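How do I keep a pothos from taking over my shelf?

Asked by Kusum Uniyal in Houseplants – 7 answers, showing top 3

I've had my pothos for three years and it lives on the top right of my desk shelves. It's happy, maybe too happy! The leaves keep getting into my stuff and I hate the idea of chopping it. Can I just move it somewhere darker so it slows down?
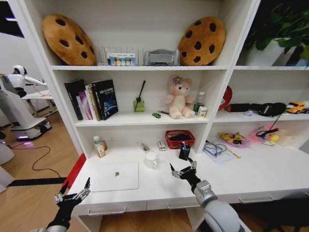 Answer from Parik
Please don't put it in the dark, it'll just get long and stringy with tiny leaves. Snip right below a node (the little brown bump on the stem) and stick the piece in a glass of water. I cut mine back every March and it comes in so much bushier – you won't miss the long bits, I promise. Change the water once a week or it gets funky.

Answer from buzatu2604
mine fell behind the radiator lol. just cut it

Answer from Gikent
Agree with Parik, but also go easy on the plant food. I was feeding mine every time I watered and it went nuts. Now it's once in spring and that's it. Oh, and wipe the leaves, they get so dusty indoors.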